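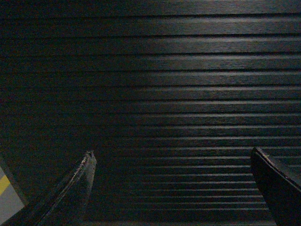

Is a kitchen scale worth the space it takes? For me it is, if it stays out all the time and does not live in a cupboard.

I bought mine in November, after my neighbour Verna Castellanos gave me her recipe for apple cake. She writes everything in grams, also the fruit. I had always cooked with cups and spoons, as my mother did, and my cakes were different every week. Her recipe wants 423 grams of apples, already peeled, and I laughed at this number until I tried it.

The first thing I learned is that a scale needs a flat and steady place. On my old worktop, which has a small slope near the sink, the number was never quiet. It went up by 2 grams and down again while I was looking at it. Now I weigh on a plain table, and the trouble is gone.

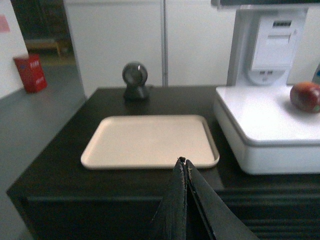
The second thing is to keep a tray next to the scale. I put the fruit on the scale, I read the weight, and then it goes on the tray. Before this I used to put the weighed apples back beside the others, and of course I mixed them. A tray with a low rim is best, because a deep bowl hides what is inside and is more tiring to wash.

I also weigh before peeling and after, and write both numbers in pencil on the recipe. My last lot lost 80 grams in skin and cores, more than I expected. So I buy one apple extra - the spare one is usually eaten before the oven is warm.

For cleaning, I use only a damp cloth and never hold the scale under the tap. My friend Desmond Bellamy did this with his, and it has not worked properly after.

On Tuesday I will try the same recipe with pears. Verna says they need less sugar, but she did not tell me how many grams less, so I must telephone her first.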